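We use cookies to remember your settings and see which posts get read. Accept | Manage choices

The Bench Checklist, With My Comments

Posted by Rebecca Mazza | Dec 4, 2019 | 338 shares | 3 comments

A few people asked me for the list I go through before an old desktop gets a power cord again, so I typed it up from the sheet taped inside the Belton cupboard and added my own mutterings under each item. It's for office towers, the plain kind with a side panel that pops off. It won't help you with laptops, and please don't use it on a power supply you've opened up. (Don't open up a power supply!)

Status words are the ones we write on the sheet: OK, REDO, HOLD. HOLD means it doesn't leave the bench until somebody has signed for it.

PART A - BEFORE YOU TOUCH ANYTHING

1. Power cord out of the wall and out of the machine.
Status: OK
Comment: Both ends. I once spent a whole morning with a cord still plugged into the back of a tower and the other end sitting in a switched-off strip, and Dario Leone walked by and just looked at it. Unplug both ends, coil the cord, put it on the shelf.

2. Hold the power button down for a few seconds with the cord out.
Status: OK
Comment: I do a slow count to four.

3. Wrist strap on and clipped to bare metal.
Status: OK
Comment: Bare means bare. Paint doesn't count, and neither does the table.

4. Sleeves up, rings off, lanyard off.
Status: OK
Comment: The lanyard is my personal bad habit. It swings into everything.

5. Case lying flat, open side up, with room to walk around it.
Status: OK
Comment: Standing a tower upright to work on the processor is asking for dropped screws, and they always head straight under the board.

PART B - PROCESSOR AREA

6. Heatsink off and set aside, fan cable not tugged.
Status: OK
Comment: Twist gently before you lift. If it won't come, stop and go have a coffee, then try again. I have pulled a chip out along with the cooler on an older style of socket and I still think about it.

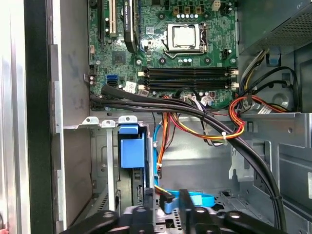

Heatsink off, metal lid of the processor exposed, lever alongside.

7. Metal frame over the processor is seated and the lever is where it should be.
Status: HOLD
Comment: I write HOLD here every single time until a second person has looked, even when I'm sure. A lever that's almost hooked looks an awful lot like one that's hooked. Run a fingernail along it. Don't force it down, and if it's fighting you, lift it all the way and start over.

8. Top of the processor wiped clean before any new paste goes on.
Status: HOLD
Comment: Lint-free cloth and a little isopropyl alcohol on the cloth, never poured on the chip. Let it dry all the way. Vaida Navickas likes a pea of paste and I like something a bit smaller than a pea, and we've agreed to stop discussing it at lunch.

9. Capacitors near the socket looked over, one by one.
Status: OK
Comment: You want flat tops. A domed top, or brown crust at the base, and the board goes in the recycling bin. I use the cheap magnifier with the light in it because my eyes are what they are. Look at them from the side as well, a slight bulge hides really well from straight overhead.

10. Small four-pin power connector by the processor checked.
Status: REDO
Comment: This goes on the sheet as REDO whenever the lead has been off for any reason, and it stays REDO until it's clicked home. Forget it and the fans may spin while nothing shows on the screen, and then you'll blame the memory, and then the monitor, and there goes your afternoon.

PART C - MEMORY AND SLOTS

11. Memory slots free of dust and fluff, clips move freely.
Status: OK
Comment: Soft brush, short strokes along the slot. Clips should swing without creaking. If one's stiff, leave it alone and tell me. They snap, and you can't buy just the clip.

12. Memory sticks accounted for.
Status: HOLD
Comment: If the memory's out, the machine is on HOLD, full stop. Sticks go in an anti-static bag with the sheet number on it. Write on the bag BEFORE the stick goes in, please, because ballpoint and pressure and circuit boards are a rotten combination. 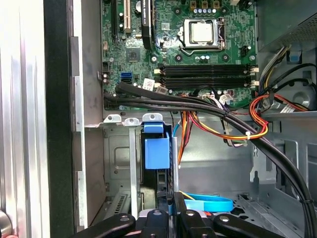 So with the slots clear I like to do the rest of the board in one go, while I can still get the brush in properly. Once the sticks go back you're poking around between them and you'll miss things.

13. Expansion slots brushed out, any card seated evenly.
Status: OK
Comment: Get down at the level of the board and look along the edge of the card. One end higher than the other means it isn't in. Also check that the screw at the back is really there, and not in somebody's pocket.

14. Data ports on the board: nothing bent, nothing cracked.
Status: OK
Comment: The plastic tongue inside a SATA port breaks if you pull the cable sideways. Pull straight! I'd put this on a poster if Dario would let me.

PART D - CABLES AND POWER

15. Power wires clear of every fan, ties snug but not biting.
Status: REDO
Comment: I'm fussy here. A thick bundle has a mind of its own and what looks tucked away with the lid off can shift the moment you stand the case up. Re-route first, then tie. If the tie is denting the insulation, snip it (pointing the cutters away from the wires, thank you) and use a new one.

16. Power supply grille free of dust.
Status: OK
Comment: Vacuum hose held close on the outside, brush in the other hand. Never poke anything through the holes.

17. Drive bay latches hold.
Status: OK
Comment: Give each drive a wiggle. A drive that rattles is going to be a drive that fails.

18. All tools and loose screws out of the case before the lid goes on.
Status: HOLD
Comment: We keep 4 screwdrivers on the magnet strip, and if there are fewer than that the lid stays off. Tilt the case a little each way and listen.

PART E - SIGN-OFF

19. Second person has gone through items 7, 8, 12 and 18.
Signed: V. Navickas, after a short argument about paste.

20. First power-on with the lid off, hands clear, somebody at the switch.
Status: to be filled in on the day.

I'll do one for monitors in February if I get my act together. If you print this, leave a wide margin for your own comments, mine are always crawling up the side of the page.

Get new bench posts by email. Enter your address and press Subscribe. You can leave the list whenever you like.

3 comments

Gheorghița Vlad
Number 10 got me last week. I swapped the memory twice and tried another monitor before I saw the lead hanging there. Is there any harm in leaving the memory out for the very first power-on, just to hear if it beeps?

Rebecca Mazza
No harm on the office machines I see, and plenty of them will beep or blink at you for it. Look up the code for your model though, they're all different. And the cooler has to be back on first, even for a few seconds!

Jennylyn Bautista
Printed it for our room at Ruggiero. I moved the tool count to the top as well as the end, so there's a number to compare with. Vaida is right about the paste.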